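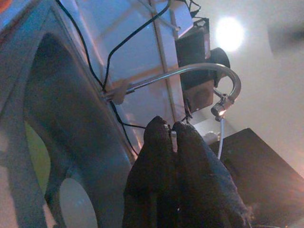
Ticket 9-100: Label printer drops jobs after lunch
Opened by: Shaohua Liao, Grustville office
Assigned to: Henriques support desk
Status: Open (reopened by customer)

10 December 2023, original report
The shipping label printer stops taking jobs in the early afternoon. The queue on the PC says "sent" and nothing prints. Turning the printer off and on clears it, and then the labels I already gave up on all come out together. I have been told twice that this is a driver problem. I installed the Grimska driver again both times and it made no difference, so please don't send me the driver link.

Support reply
Thanks for getting in touch. Could you confirm the driver version and try a clean reinstall? Many queue problems are solved by this step.

Customer reply
See above. The driver is the current one. If it were bad I'd expect it to be bad in the morning too, and the morning is fine. What changes at lunch?

Support reply
Understood. Please check whether the printer is set to sleep when idle. Menu, Power, Sleep Timer. Set it to Off and let us know.

Customer reply
It was on, set to 21 minutes. I turned it off. I doubt this is it, given that the printer also sits idle before the first pickup and wakes up without complaint. Will report back.

Customer update
Failed again. Sleep Timer still reads Off. While it was stuck I tried the following:
Ping to the printer address: replies.
Printer's own web page: would not load. A different login page came up, for the Benetti document scanner.
Test label from the printer's front panel: prints.
So something answers at that address and I don't believe it is the printer.

Support reply
That does suggest an address conflict. Is the scanner switched on at a particular time of day?

Customer reply
Yes, after lunch, when the invoices get done. It was set up in July. I'd like to know why this wasn't asked in the first 3 tickets. I have unplugged the scanner for now and the stuck jobs went through without restarting the printer.

Support reply
Please reserve an address for the printer in the router and set the scanner to automatic. We'll mark this as solved.

Customer reply
Please don't. I've made both changes, but the last fix was also "solved" and lasted one morning. Leave it open until the scanner has been through a full invoice run with labels printing at the same time. I also want it noted that the setup sheet we were given for the scanner tells you to type in a fixed address, and it is the same address as the printer's. Who checks those sheets?

Support note
Kept open at customer's request. Setup sheet passed to documentation for correction.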